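**Comunicado de imprensa – sexta-feira, 30 de maio de 2025**

# Drosuvine abre candidaturas para o serviço de entregas ao domicílio em Wotham

Olá a todos! Escrevo-vos eu, do gabinete de comunicação da Drosuvine, com uma notícia que ando a guardar desde abril e que já me custava calar: vamos começar a entregar cabazes de fruta e legumes em casa, em toda a zona de Wotham, incluindo as quintas mais afastadas (sim, essas também!).

Quem vive fora do centro conhece bem a história. Encomenda-se qualquer coisa, e o transportador deixa tudo num ponto de recolha a meia hora de carro. Eu cresci numa casa assim, no meio dos campos, e a minha mãe organizava a semana inteira à volta das compras de sábado. Por isso esta parte do projeto diz-me muito.

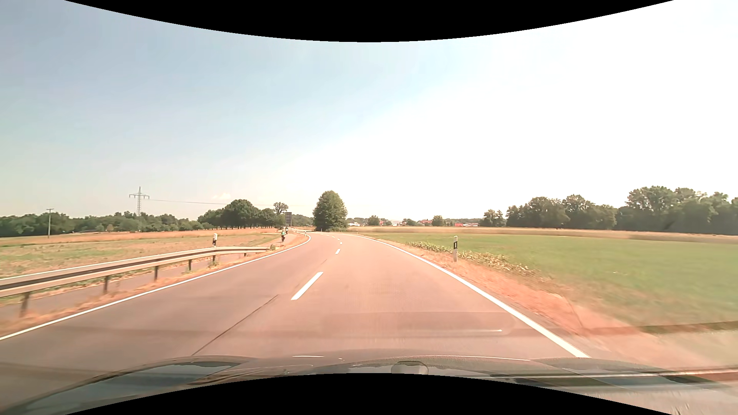 ## O que vai no cabaz

Há dois tamanhos, o pequeno e o familiar, e o conteúdo muda todas as semanas conforme o que os produtores colhem. Na primeira fase temos 71 produtores inscritos e lugar para 3.000 casas. O cabaz pequeno custa 499 cêntimos por semana no período de lançamento e o familiar 897 cêntimos, já com a entrega incluída. Os preços aparecem em cêntimos porque é assim que saem na fatura – eu bem tentei mudar isso, mas perdi a discussão com a contabilidade.

As caixas são reutilizáveis e a lavagem fica a cargo da Clernix. Basta deixá-las à porta na entrega seguinte, vazias e de preferência sem terra no fundo.

Nas ruas da vila as entregas fazem-se ao fim da tarde, e fora dela de manhã cedo. Quem mora em prédio pode indicar um vizinho ou uma loja para receber a caixa.
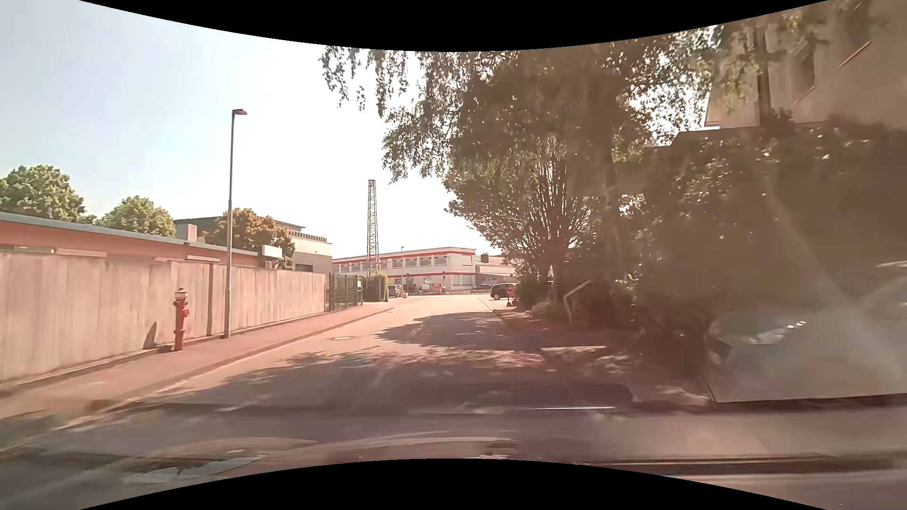

**E se eu estiver de férias?**
Suspende-se a encomenda até à véspera da entrega, por telefone ou na página, e nessa semana não se paga nada.

## Como se inscrever

A inscrição faz-se na nossa página ou ao balcão da loja de Dunstan, onde temos fichas em papel. Pedimos a morada completa, um contacto e a lista do que não comem lá em casa (até três produtos, para não dar connosco em doidos!). As confirmações seguem por ordem de chegada, e quem ficar de fora entra na lista de espera.

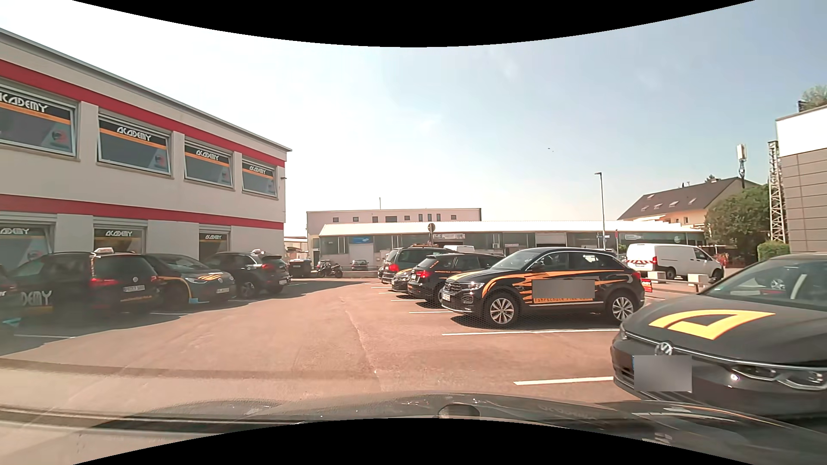
Uma leitora do nosso boletim escreveu-nos a perguntar se não podíamos juntar ovos ao cabaz, que para ela fruta e legumes sem ovos é meio serviço. Estamos a tratar disso com dois produtores, mas ainda não tenho data para dar.

**Contacto para a imprensa:** gabinete de comunicação da Drosuvine, loja de Dunstan, dias úteis de manhã.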